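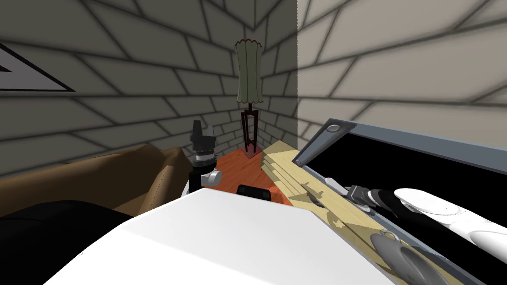
Corner with the floor lamp, pleated shade, gray brick or tile pattern on both walls (render).

Filed under: Workshop Notebook > Glues & Finishes

Monday, a bit after lunch

OK so the hide glue saga continues! I soaked the Vestetti granules overnight (cold water, just enough to cover them) and this time they swelled up properly, no gritty bits at the bottom like the last batch. Warmed the pot to 68 C and held it there for the whole session, with one wobble when I left the lid off and went to find the clamps.

Glued up 4 test joints in the Tinthorpe maple offcuts. Two with straight glue, two with a pinch of urea mixed in to slow it down. The slow ones are so much nicer to work with – I had time to line everything up and even fuss a bit, which never happens with the straight stuff. They do squeeze out more, though, and I got it all over my sleeve again.

Ilaria Sala thinks I'm still putting it on too thick. She's probably right (she usually is about glue). She wants me to size the end grain first, let it go tacky, then do a second coat. Will try that on the Caruso chair rail before I touch the actual seat.

Left to do: label the jars, order 200 g more granules, and find out who has the small brush. Clamps stay on till tomorrow morning, please don't move them!

2 comments | 4 shares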